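Skillodar Home Support
Progress report to the Drulla Fund, period ending November

Sorry this is a few days over. Numbers first, then the bedroom work, then money.

Target for the period was 60 household sessions. Done: 60. Cokley side of town took more than 12 of those, the rest spread between Ntuli and the center. Waiting list still open, still growing.

Bedrooms and laundry. Biggest request again, ahead of kitchens. Most households have the storage already, the trouble is the clean clothes never get into it. So the plan stays the same as in the spring report: bed made first, basket on the floor beside it, one garment at a time on the bedspread, fold, straight to the drawer. Bags off the furniture as a second step, not the first. We tried it the other way round and people ran out of steam before they got to the clothes. 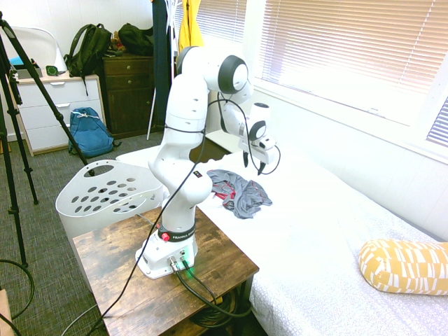
Drawer labels are printed and went out with the second batch of packs. Kept them plain, big type. One household asked for pictures instead of words and we think thats worth doing for everybody, would need a small reprint. See money below.

Hard items. Shirts and towels are fine after one visit. Stretchy sportswear is not. It slides, sleeves end up inside the body, and the fold comes apart on the way to the drawer. The fold sheet now has a separate page for it: find the hem, find the shoulders, lay flat face down, sleeves in, then thirds. Contrast seams help a lot, people use the colored line to work out which way up the thing is. Plain black leggings remain a problem, no good answer yet.
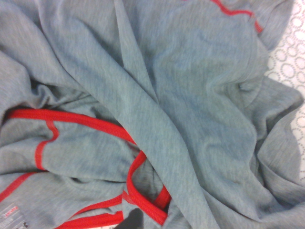 Follow up calls made to all households from the first half of the period. Most still using the basket routine, some only on weekends, which we count as a yes. A few dropped it entirly and asked for a second visit. Those are booked.

Money. 2000 left in the materials line. Would like to move it to baskets and the picture labels, no change to the total. Need a yes from you by email before we order.

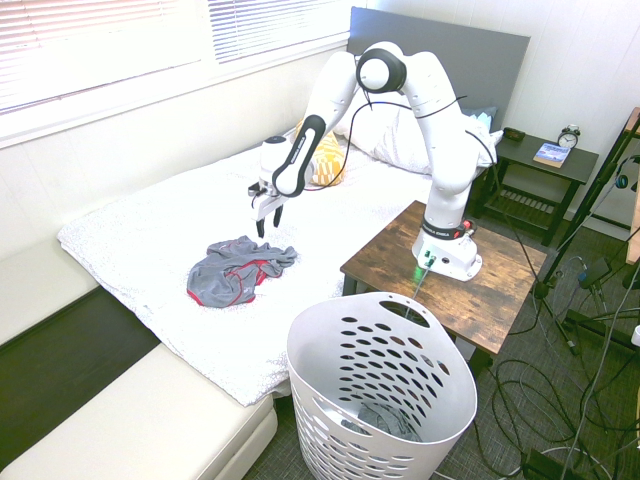

Bedroom with the bed made, gray shirt still to fold, laundry basket alongside.

Next period: closets, shared bedrooms, finish the sportswear page. Receipts to follow seperately.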